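Skuveck Helldale 201 Document Scanner

I've been selling office gear out of my little shop long enough to have opinions about scanners, and the Helldale 201 is the one I keep plugged in at my own desk. It's a sheet-fed model, which means you stack your papers in the top, press the button and they come out the bottom while a file shows up on your computer. No lid to lift, no lining things up on glass. I do all my supplier invoices on it on Friday, usually with a coffee in the other hand.

The feeder wants clean paper. Take out the staples, please! I had one go through in June and it left a thin line down every page until I changed the glass strip (a cheap part, and I stock it, but still). Receipts go through fine if you flatten them first. The really curly ones from the gas station I tape to a plain sheet.

Setup is easy enough. You install the Bodus software from the download page, plug in the USB cable and wait for the light to go from orange to green. If it stays orange, try a different port before you do anything else, and go straight into the computer and skip the hub. Bodus lets you save up to 10 scan buttons of your own, so one can make a searchable PDF, another can send a plain picture to a folder, and so on. I use four of them and forget what the fourth one does.

Text recognition is good on printed letters and so-so on handwriting. My own handwriting it reads as something close to Finnish. For typed contracts and bills it does a great job though, and you can search for a name later and land on the right page. 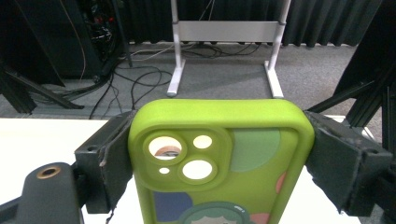

Can it scan both sides of a page at once?

Both sides get scanned in one pass, as long as duplex is ticked in the Bodus settings. It's off when you first install the program, so go to the Paper tab and switch it on. Blank backs can be dropped automatically – I leave that on, but faint pencil notes sometimes get treated as blank, so check those.

The noise is what I'd call a busy hum. You can take a phone call next to it but you'll get asked what the sound is. It folds up when you're done, and mine lives on a shelf between two binders.

A customer of mine, Arnout Dierckx, bought one to clear out his late uncle's filing cabinets, and he wrote back to say the rollers started slipping toward the end of the second cabinet. A wipe with a damp lint-free cloth sorted it. I'd do that every few weeks if you scan a lot, and let the rollers dry before you load anything.

What you get in the box: the scanner, power adapter, USB cable, a cleaning cloth and a fold-out setup sheet. Software is a download, no disc.

Paper feeder: holds 100 sheets of normal office paper
Connection: USB only, no Wi-Fi on this model
File types: PDF, searchable PDF, JPEG, TIFF
Custom scan buttons: 10
Color: dark gray

Orders and questions both come to me, so if you're not sure it'll work with your old computer, write and tell me what you've got. Ask for Paul.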